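Stelleven Compressed Air
Workshop Advice: Care of Small Compressed Air Systems
Last updated 26 December 2019

Stelleven supplies and services compressed air equipment for small and medium-sized workshops. The advice on this page is drawn from our regular service visits and applies to piston and screw compressors with a single receiver tank. It does not replace the manual supplied with the machine. Where the two differ, follow the manual.

Before starting any work

Switch off the compressor at the isolator and lock it. Close the outlet valve, release the pressure in the tank and confirm that the gauge reads zero. Hoses and tools that remain connected may still hold pressure and must be vented separately. Eye protection is to be worn whenever a fitting is opened.

Work on the electrical supply, the safety valve or the tank itself must be left to a qualified technician. A safety valve that has lifted and does not close properly is to be replaced, never adjusted.

Draining the receiver

Water collects at the bottom of the tank whenever the compressor runs. In a workshop that operates every day, the tank should be drained at the end of each shift. Open the drain valve slowly while a small amount of pressure remains, and leave it open until only air comes out. If the valve is hard to reach, a short extension pipe may be fitted, provided that it slopes down along its whole length.

The water drained from an oil-lubricated compressor contains oil and may not be poured into a floor drain. Collect it in a closed container, or fit an oil and water separator. The Nutent separator is supplied in two sizes, and the smaller one is sufficient for most single-compressor installations. Its filter insert should be changed once a year, or sooner if the water leaving it is cloudy.

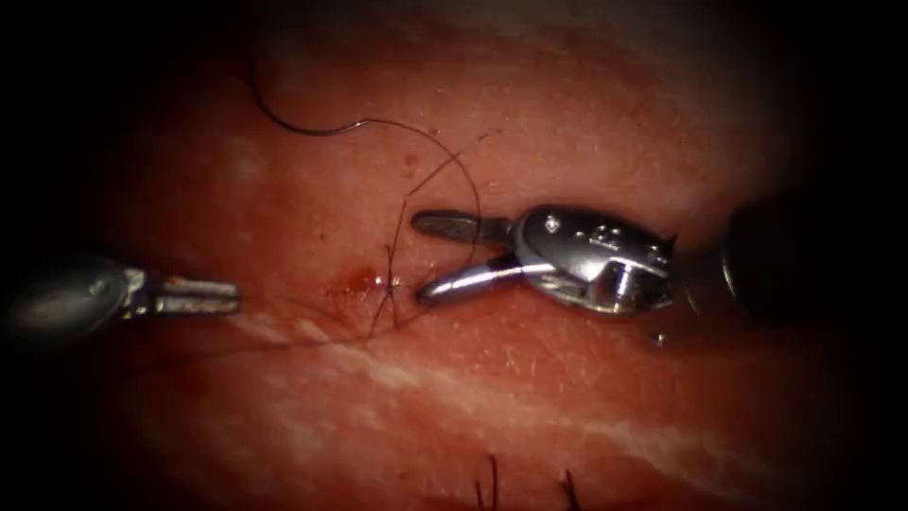 Two robot arms, instrument tips facing each other.

Finding leaks

An air system that leaks will run the compressor at night, on weekends and during breaks. The simplest test requires no equipment. At the end of the day, bring the tank to full pressure, turn off every tool, stop the compressor and write down the gauge reading. Read the gauge again after 32 minutes. A small drop is normal in older pipework. If the drop is large, close the valve at the tank outlet and repeat the test. Should the pressure now hold, the leak is in the pipework or in the connected hoses.

Walk along the line when the building is quiet. Larger leaks can be heard, and smaller ones are found by brushing soapy water on the joints and watching for bubbles. Begin with the quick couplings, which account for most of the leaks our technicians repair. After these, check:

Hose clamps at both ends of every hose
Threaded joints close to vibrating machinery
Filter bowls and their seals
Drain valves, including automatic ones
Blow guns with a worn trigger

Mark each leak with a tag as it is found and repair them all in one session with the system vented. Thread tape should be wound in the direction of the thread and should stop short of the first turn. Old tape must be removed completely before new tape is applied.

Setting the pressure

Many workshops run their compressor at a higher pressure than any of their tools require. Check the rating plate of each tool, note the highest value, and add a modest allowance for losses in the line. For general workshop use, eight bar at the tank is seldom exceeded with good reason. Lower the setting in small steps over several days and ask the users of the tools whether they notice a difference. A tool that needs much less pressure than the others should have its own regulator at the outlet.

If one tool at the far end of the line is weak, do not raise the pressure for the whole building. Look first for a blocked filter, an undersized hose or a coupling with a narrow bore. A coiled hose is convenient, but it restricts the flow more than a straight hose of the same diameter.

Intake air and location

The intake filter should be inspected monthly and replaced after 500 operating hours, or earlier where sanding or grinding takes place nearby. Tapping a paper filter clean is acceptable once. Do not wash it.

The compressor room needs a supply of cool, clean air and a way for warm air to leave. Keep the machine clear of walls on all sides, as specified in the manual, and do not store cardboard or solvent containers in the same room. In February our service desk receives more calls about frozen drain lines than about any other fault. Pipes that pass through unheated areas should be drained before a cold night or fitted with trace heating.
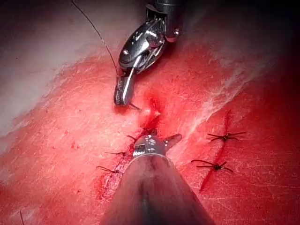
One reader wrote to us that the evening test had shown a steady loss for months, although every coupling in the building had been replaced. The cause was an automatic drain with dirt under its seat, which let air pass continuously without any sound that could be heard over the ventilation. The reader now cleans the drain whenever the intake filter is inspected and suggests that others do the same.

We support this suggestion. Automatic drains are often regarded as free of maintenance, and they are not. The Kofler timed drain has a test button on its housing, which should be pressed at each inspection. Float drains of the Irard type have no button and must be opened and rinsed with clean water. Replace the seal if it is hard or marked.

Keeping a record

A notebook kept beside the compressor is sufficient. Enter the date, the hour meter reading, the work carried out and the result of the most recent leak test. Our technicians will ask to see it at the annual service. Spare seals, filter inserts and couplings may be ordered through the Stelleven parts desk. Please have the serial number from the rating plate ready when placing an order.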